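Sandwich Assembly Demonstrations: Frequently Asked Questions

Maintained by Dariusz Marciniak and Bradley Pilkington for people who record, review or train on the Loso sandwich set. Questions about the controller software belong on the Mollosby page.

What is an episode?

One recording of one operator teleoperating the arm through one assembly, from the first move to the release of the last item. Fixed-camera and wrist-camera streams are saved together. 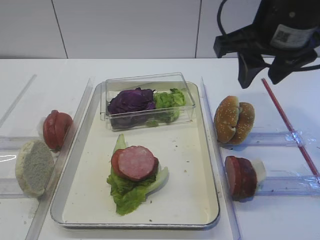
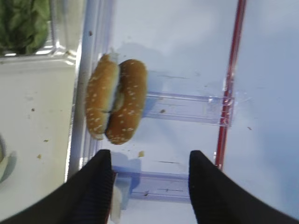
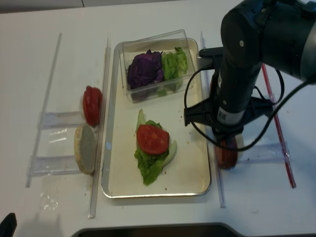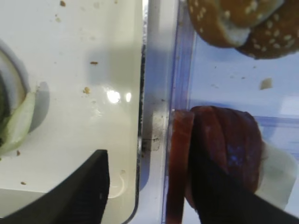

Sandwich station, fixed and wrist views.

How many episodes are in the current release?

The October release holds 234 accepted episodes. The target is 200 per recipe, and there are two recipes, so the second one is still short. Rejected episodes are kept on the Galtex server in a separate folder and are not counted.

Why two kinds of camera?

The fixed view gives the layout: where the tray is, which items are still on the sides, how far the stack has come. The wrist view gives the last few inches before a grasp, when the arm often blocks the fixed view. Policies trained on the fixed view alone tended to close the fingers beside thin slices. Policies trained on the wrist view alone found slices well enough but placed them poorly. Train on both unless you are running an ablation.

Why do slices stand on edge?

A two-finger gripper has trouble lifting a thin slice that lies flat. A slice on edge can be pinched from both faces and then turned during the carry. The bun halves are stood up for the same reason.

Do the items have to be in exactly the same place every time?

No. Put each item in its usual area and leave the small differences alone. Vary the angle of the tray by a few degrees between episodes. Do not vary the rails. If a rail has been bumped, stop and run the alignment check before recording again, and write the episode number in the log.

Should crumbs be cleaned up between episodes?

Wipe the tray at the start of each block, not between episodes. Crumbs build up in normal use and the model has to cope with them. Large pieces that could sit under a finger should be removed.

What about glare and clear plastic?

Leave both in. Bright spots on a glossy surface and items seen through transparent walls are part of the task. We do ask that the lights stay at one setting within a block. Exposure is locked on all cameras — if a stream looks washed out, report it and do not change the setting yourself.

The operator missed a grasp and tried again. Is the episode still good?

Yes, if the retry worked and the item was not dropped off the table. Mark it "recovery." These episodes are useful and nearly always underrepresented. Two retries on the same item is the limit. After that, end the episode and mark it "failed."

What if two slices come up together?

End the episode and mark it "double pick." Do not separate the slices with the arm. Reset by hand.

How should I move the arm?

Steadily. Long pauses in mid-air teach the model to pause. If you need to think, do it before you press record. Approach from above, slow down before contact, close fully, lift straight up, and only then move sideways. Open the fingers completely on release, or the slice may stick to one of them and shift the stack.

How are episodes labeled?

Each one gets a recipe code, an operator code, an outcome and a set of step boundaries. Boundaries go at finger close and finger open. They are proposed by the Adamczyk script and checked by a reviewer, who must not be the operator. The script is unreliable on soft items, so check lettuce steps frame by frame.

Can I use the set for a different gripper?

The images, possibly. The actions are recorded in gripper coordinates with this finger geometry, and no conversion is supplied.

I found a mislabeled episode. Where do I send it?

Send the episode number and the time offset to Bradley Pilkington. Corrections go into the next release. Published releases are not edited, so check the change list before comparing results across versions.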